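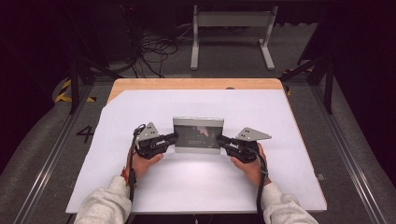
화면 왼쪽 아래에 옅은 글자가 몇 줄 표시된 소형 기기

어두운 화면의 한글 본문 가독성 평가 참가자 모집

Zurkville 글자연구실에서는 어두운 배경에 밝은 글자로 조판한 한글 본문의 가독성을 평가할 참가자를 모집합니다. 평가 대상은 본문용 서체 Tran의 화면용 개정안이며, 모집 인원은 100명입니다. 신청 마감은 24. 5. 24.이고 접수는 당일 업무 종료 시각에 닫습니다. 우편 신청은 받지 않습니다.

과제 개요

Tran은 원래 인쇄용으로 설계된 명조 계열 서체입니다. 흰 종이에 검은 잉크로 찍었을 때를 기준으로 가로줄기와 세로줄기의 굵기 차이를 정했기 때문에, 명암을 뒤집어 화면에 표시하면 가로줄기가 가늘어 보이고 세로줄기는 번져 보인다는 지적이 있었습니다. 특히 받침이 있는 글자에서 가운뎃소리와 끝소리 사이의 흰 공간이 좁아져, 작은 크기에서는 'ㅌ'과 'ㄷ', 'ㅎ'과 'ㅊ'의 구별이 늦어지는 경향이 내부 시험에서 확인되었습니다.

개정안은 세 종류입니다. 첫째 안은 가로줄기만 굵게 하였고, 둘째 안은 세로줄기를 줄여 전체 농도를 낮추었으며, 셋째 안은 줄기 굵기를 그대로 두고 글자 속공간과 글자 사이를 조정하였습니다. 참가자는 세 안과 기존 서체를 모두 읽게 되며 어느 화면이 어느 안인지는 평가가 끝날 때까지 알려드리지 않습니다. 제시 순서는 참가자마다 다르게 배정합니다.

평가용 글은 연구실이 구축한 단문 자료 2534건에서 추출합니다. 자료는 안내문, 기기 설정 화면의 설명문, 시간표, 생활 정보 기사, 수필의 네 갈래로 나누어 관리하던 것을 올해 다섯 갈래로 다시 분류한 것입니다. 문장 길이, 받침 글자의 비율, 숫자와 로마자의 혼용 정도를 기준으로 난이도를 맞추었고, 의학이나 법률처럼 배경지식에 따라 읽는 속도가 크게 달라지는 글은 제외하였습니다.

참가 자격

- 만 19세 이상으로 한국어를 제1언어로 사용하는 사람
- 안경이나 콘택트렌즈를 착용한 상태에서 통상 크기의 신문 본문을 불편 없이 읽을 수 있는 사람
- 평가 회차에 모두 출석할 수 있는 사람
- 한글 자판으로 짧은 문장을 입력할 수 있는 사람

다음에 해당하는 경우 신청을 받지 않습니다.

- 서체 설계, 편집 디자인, 화면 설계를 현재 직업으로 하는 사람
- Tran의 이전 판 평가에 참가한 사람
- 빛에 의한 발작 또는 심한 편두통 병력이 있는 사람
- 최근 눈 수술을 받고 경과 관찰 중인 사람
- 연구실 직원 및 그 가족

노안이 있는 사람은 신청할 수 있습니다. 평소 독서용 안경을 쓴다면 해당 안경을 지참하십시오. 다초점 안경 착용자는 신청서의 해당 항목에 표시하여 주십시오. 참가 배정에서 불이익은 없으며, 결과 분석에서 별도 집단으로 처리합니다. 색각 이상이 있는 사람도 신청할 수 있으나, 색 조건이 포함된 마지막 과제는 생략하고 무채색 조건으로 대체합니다.

모집 구성

연령대별 인원은 접수 현황을 보고 조정합니다. 중장년층의 비율이 젊은 층보다 낮아지지 않도록 배정하는 것이 원칙이며, 한 연령대에 신청이 몰릴 경우 해당 연령대 안에서 추첨합니다. 성별, 학력, 직업에 따른 할당은 두지 않습니다. 추첨에서 제외된 신청자는 예비 명단에 올라가고, 결원이 생기면 순서대로 연락드립니다.

평가 절차

평가는 회차당 2시간 이내로 진행하며, 출석 횟수는 3회입니다. 회차 사이에는 하루 이상의 간격을 둡니다. 같은 날 연속으로 참가하는 것은 허용하지 않습니다.

첫 회차에는 설명문 확인과 동의서 작성, 근거리 시력 확인, 연습 과제가 있습니다. 시력 확인은 조건을 맞추기 위한 것으로 진단 목적의 검사가 아니며 결과지를 발급하지 않습니다. 연습 과제는 본 과제와 형식이 같고 글의 내용만 다릅니다. 연습 성적은 분석에 포함하지 않습니다.

둘째 회차의 과제는 묵독과 낱말 찾기입니다. 묵독 과제에서는 화면에 제시된 글을 평소 속도로 읽고, 다 읽은 시점에 단추를 누릅니다. 이어서 글의 내용을 확인하는 짧은 물음에 답합니다. 낱말 찾기 과제에서는 먼저 제시된 낱말을 본문 안에서 찾아 위치를 입력합니다. 찾을 낱말은 모양이 비슷한 낱말과 함께 배치됩니다. 틀린 응답에 대한 표시는 나오지 않습니다.

마지막 회차에서는 소리 내어 읽기와 주관 평가를 진행합니다. 소리 내어 읽기는 녹음하며, 더듬거나 되돌아 읽은 지점을 전사하여 글자 형태와 대조합니다. 발음의 정확성이나 사투리 사용 여부는 평가하지 않습니다. 주관 평가에서는 두 화면을 번갈아 보고 오래 읽기에 편한 쪽을 고릅니다. 차이를 느끼지 못했다면 '차이 없음'을 고를 수 있으며, 선택 이유를 적는 난은 비워 두어도 됩니다.

응답 시각과 선택 내용은 기록 프로그램 Dendus에 저장됩니다. 참가자가 별도로 설치할 프로그램은 없습니다. 과제 도중 휴식이 필요하면 현재 글을 끝까지 읽은 뒤 진행자에게 알려 주십시오. 글을 읽는 중간에 멈춘 경우 해당 글은 무효로 처리하고 같은 난이도의 다른 글로 바꿉니다.

시청 조건

조명은 밝은 사무실 조건과 어두운 실내 조건으로 나누며, 조건이 바뀔 때마다 눈이 적응할 시간을 둡니다. 화면 밝기는 조명 조건에 따라 고정되고 참가자가 조절할 수 없습니다. 화면과 눈 사이의 거리는 의자 위치로 맞춥니다. 턱 받침은 쓰지 않으므로 고개를 약간 움직이는 것은 무방하나, 몸을 앞으로 크게 숙이면 진행자가 자세를 다시 안내합니다.

글자 크기는 본문용과 보조 설명용으로 나누어 제시합니다. 줄 길이는 소형 화면을 기준으로 짧게 잡았고 줄 사이는 서체안에 관계없이 동일합니다. 정렬은 왼끝 맞추기이며, 낱말 중간에서 줄이 바뀌는 조건과 어절 단위로만 바뀌는 조건을 함께 둡니다. 줄 바꿈 조건은 이번 평가에서 새로 추가한 항목입니다.

장소 및 일정

장소는 Jarkunari관 안의 시청 평가실입니다. 출입구는 주차장 쪽과 정원 쪽에 있으며, 평가실은 정원 쪽 출입구에서 가깝습니다. 휠체어 이용자는 주차장 쪽 출입구를 이용하십시오. 두 출입구 모두 내부에서 연결됩니다. 주차 등록은 출석 당일 안내대에서 가능하고, 대형 차량은 등록할 수 없습니다.

시간대는 오전, 오후, 저녁 가운데 고를 수 있습니다. 한 참가자의 모든 회차는 같은 시간대에 배정하는 것을 원칙으로 합니다. 교대 근무 등으로 이를 지키기 어려운 사람은 신청서 비고란에 근무 형태를 적어 주십시오. 지각이 길어져 다음 참가자의 시간과 겹칠 경우 해당 회차는 다시 잡습니다. 재조정은 한 차례만 가능합니다.

사례비

사례비는 회차 단위로 계산하여 전체 회차 종료 후 본인 명의 계좌로 일괄 지급합니다. 금액은 참가 확정 안내문에 기재하며, 관련 법령에 따른 세금을 공제합니다. 교통비는 사례비에 포함되어 있어 따로 정산하지 않습니다. 중도에 그만둔 경우에도 완료한 회차의 사례비는 지급합니다. 시력 확인 단계에서 조건이 맞지 않아 참가가 종료된 사람에게는 첫 회차 사례비 전액을 지급합니다.

준비 사항

- 신분증
- 평소 쓰는 안경 또는 콘택트렌즈
- 계좌 정보

출석 전날에는 과음을 피하고 평소만큼 수면을 취하십시오. 색이 들어간 렌즈와 미용 렌즈는 착용할 수 없습니다. 인공눈물은 휴식 시간에 사용할 수 있으며, 사용한 시점을 진행자가 기록합니다. 평가실에는 음료를 반입할 수 없고 대기실에 식수가 있습니다. 휴대전화는 전원을 끄고 보관함에 넣습니다.

개인정보 및 자료 처리

수집 항목은 성명, 연락처, 출생 연도, 안경 착용 여부, 근거리 시력, 응답 기록, 음성 녹음입니다. 성명과 연락처는 응답 기록과 분리하여 보관하고, 분석 담당자에게는 참가 번호만 전달합니다. 음성 파일은 전사와 대조가 끝나는 대로 삭제하며 외부에 제공하지 않습니다. 계좌 정보는 지급 업무에만 사용하고, 지급 증빙은 법정 보존 기간이 지나면 폐기합니다.

참가자는 언제든지 이유를 밝히지 않고 참가를 중단할 수 있습니다. 이미 수집된 응답의 삭제를 원하면 참가 번호와 함께 서면으로 요청하십시오. 집계가 끝나 개인별 자료를 분리할 수 없게 된 이후에는 삭제가 불가능하며, 집계 시작일은 참가자에게 미리 통지합니다.

평가 중 접한 서체안은 공개 전 자료입니다. 화면 촬영과 복제는 금지되며, 동의서에 비밀 유지 조항이 포함되어 있습니다. 참가 사실 자체를 주변에 알리는 것은 제한하지 않습니다.

결과 안내

결과 보고서는 12월에 요약본으로 발행할 예정입니다. 요약본에는 서체안별 읽기 시간의 분포, 조명 조건에 따른 차이, 오독이 잦은 글자 목록이 실립니다. 개인별 성적은 제공하지 않습니다. 수령을 원하는 사람은 신청서의 '요약본 받기'에 표시하십시오. 인쇄본과 전자 문서 중에서 고를 수 있고, 전자 문서는 화면 낭독 프로그램에서 읽을 수 있는 형식으로 제작합니다.

신청 방법

연구실 누리집의 참가 신청서를 작성하여 제출하십시오. 제출 즉시 접수 번호가 화면에 나타나며 같은 번호가 문자로 발송됩니다. 번호를 받지 못했다면 접수가 완료되지 않은 것입니다. 같은 사람이 신청서를 여러 번 낸 경우 마지막에 제출한 것만 유효합니다. 누리집 이용이 어려운 사람은 Jarkunari관 안내대에서 종이 신청서를 작성할 수 있습니다.

신청서의 희망 시간대는 되도록 복수로 선택하십시오. 한 시간대만 선택하면 배정이 늦어질 수 있습니다. 자격 확인을 위해 담당자가 전화로 몇 가지를 물을 수 있으며, 통화에서 계좌 번호나 주민등록번호를 요구하지 않습니다. 참가 확정 여부는 접수 마감 후 모든 신청자에게 개별 통지합니다. 확정 통지를 받은 사람은 안내문에 적힌 기한까지 출석 의사를 회신해야 하며, 회신이 없으면 예비 명단의 다음 순번으로 넘어갑니다.

담당 및 문의

참가자 모집 담당: Houda Salem (Zurkville 글자연구실)
문의 접수: 연구실 누리집 문의란 또는 Jarkunari관 안내대

문의할 때 접수 번호를 함께 적어 주십시오. 서체 구매와 사용 허가에 관한 문의는 모집 담당이 처리하지 않으므로 누리집의 사용권 안내를 이용하시기 바랍니다.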